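Why do plates have flowers on them?

Have a look at your plate the next time you sit down to tea (before the beans go on, if you can manage it!). Is it plain white? Has it got a stripe round the edge, or a bunch of flowers in the middle? People have been decorating their plates for a very, very long time, and there are lots of lovely things to find out about how it's done.

A plate begins as clay, and clay is really a special sort of mud, dug out of the ground and cleaned until all the little stones are gone. While it is soft you can squash it into almost any shape you like. At the Lilora pottery, where I spent a happy morning in April, a potter called Réka Szabó let me press a lump of it over a mould, and mine came out looking like a hat somebody had sat on. Hers was perfectly round, of course.

The edge of a plate is called the rim. Some rims are smooth, and some go in and out in little curves like the edge of a seashell, and we call those scalloped. Others have a row of tiny bumps, like beads on a necklace. When a pattern sticks up so that you can feel it with your finger, it is called embossed, and that's a good word to save up for a spelling test.

Next the clay has to be baked in a very hot oven called a kiln. Your oven at home might have a number like 200 on its dial. A kiln goes much, much higher, and only a grown-up who has been taught how may open it. Out comes a hard, dull plate, ready for its colours.

Some flowers are painted by hand, petal by petal, and if you look closely no two are quite the same. Others are printed on thin sheets and slid onto the plate like a transfer. Tarık Canpolat, who paints at the bench by the window, can finish 9 small plates before lunch, and he likes doing yellow flowers best, as they cheer everybody up on a grey morning. Over the top goes the glaze, a runny coating that turns to a glassy skin in the kiln and keeps the gravy out!

Now you could design a plate of your own. Draw round a saucer on some paper, add a wavy edge or a ring of dots, and fill the middle with whatever you like to look at while you eat.
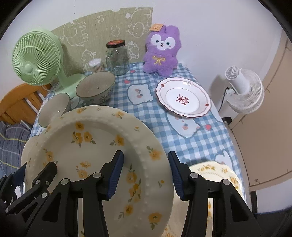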